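4.2 Grasp Proposals from the Wrist View

The overhead camera gives Stellano a coarse object position and a container label. Both are computed once, before the arm moves, and neither is accurate enough to close the fingers on a soft item. The final approach is therefore planned from the wrist camera alone. When the gripper reaches the pre-grasp height, the planner requests one image, crops it to the container interior, and passes the crop to the segmentation network described in Section 3.

The network returns two masks, one for the container and one for the item. For rigid packages the item mask can be used directly: we fit a rectangle to it and place the fingers across the short side. Wrapped food breaks this step in two ways. Clear film produces highlights that the network tends to label as background, which leaves holes in the mask. Loose film at the end of a package is labeled as part of the item, and the fitted rectangle becomes too long. A woven container adds a third problem, as the weave shows through the film and the mask border follows the strands instead of the package. 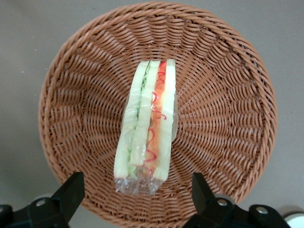 Figure 4. Wrist camera view of a wrapped sandwich in a woven basket. The loose flap of clear film at the lower end lets the weave show through.

We handle these cases with a filter that runs between segmentation and grasp fitting. Holes smaller than a fixed area are closed first. The filter then samples color along the long axis of the mask and compares each sample with the container mask nearby. Samples that match the container are marked as film and removed from the fit, although they stay in the collision model. In Figure 4 the bread and filling differ clearly in color from the tan-brown strands, so the flap is the only part of the package that the comparison is meant to remove. Marking on the film, such as the red squiggle in the same view, is kept as item texture.

The gripper fingers are masked out with a static template. An earlier version of the planner, Bernasus, tracked the fingers in every image and sometimes merged them with the container rim when the two came close. The template must be redrawn after any change to the camera mount, a manual step that takes a few minutes - we accept this cost in exchange for a stable mask.

After filtering, the planner samples 30 candidate grasps along the corrected long axis. Each candidate is checked for finger clearance against the sloping wall of the container and scored by its distance to the center of the item mask. If no candidate passes, the wrist is rotated by 17 degrees and a new image is requested. After 2 rotations without a valid grasp the item is skipped and logged.

The segmentation network was fine-tuned on 1781 wrist images, labeled by hand using the Aoki annotation tool. Takumi Ikeda wrote the import script that converts its polygon output to our mask format. Images with motion blur were left out of the training set, and the planner waits for the arm to settle before each request for the same reason.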